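Planning the second half of the gripper budget
01/04/2026

The first pair of hand-held grippers paid for itself in patience, if in nothing else. Before I put in for a second pair I wanted the running costs written down, and the quote from Coltier does not cover most of them.

The line everybody looks at is the hardware. Ours is 767 per unit from Lemaire, with the camera mount included and the pads not. Pads are a consumable. The blue rubber ones with ridged faces hold up well on fabric and cardboard, less well on anything with an edge. I have budgeted 8 sets for the year and expect to use all of them.

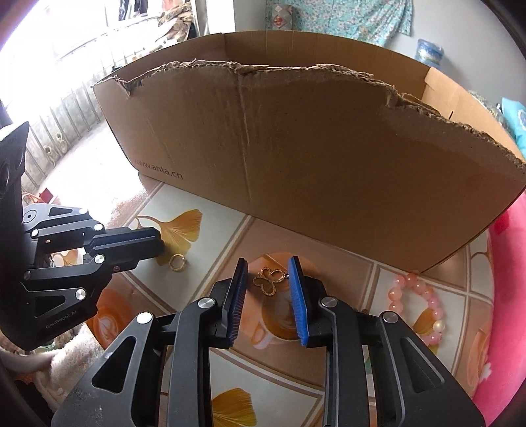
Small objects are what drive the pad budget. A pendant or a ring lying flat on a mat has almost no height to close on, so the operator presses down, and the ridges take the load at the tip. Beads are easier. If your task list is all boxes and towels, you can probably halve my number. If it includes jewelry, don't.

Second line: storage. We filled the Sturkport drive faster than planned, mainly through keeping failed takes. I still think keeping them is correct, but it has to be priced. I added 200 for a second drive and moved the old one to backup.

Third line: props. This one was missing from the July plan entirely. Cheap rings and bracelets go missing or bend, and cartons tear. I put in 40 per household and will adjust after the Firnuvdale homes are finished.

What I left out on purpose is a spare body. The linkages are simple and the pivot bolts can be retightened with an ordinary hex key – so far no joint has needed replacement. A spare would sit in a drawer. Lead time from Coltier might change my mind, and I have asked them for it in writing.

Still open: whether the second pair should be bought together or one at a time. The discount for two is small. Shipping is charged per order, so together is slightly ahead, and that is how I have entered it for now.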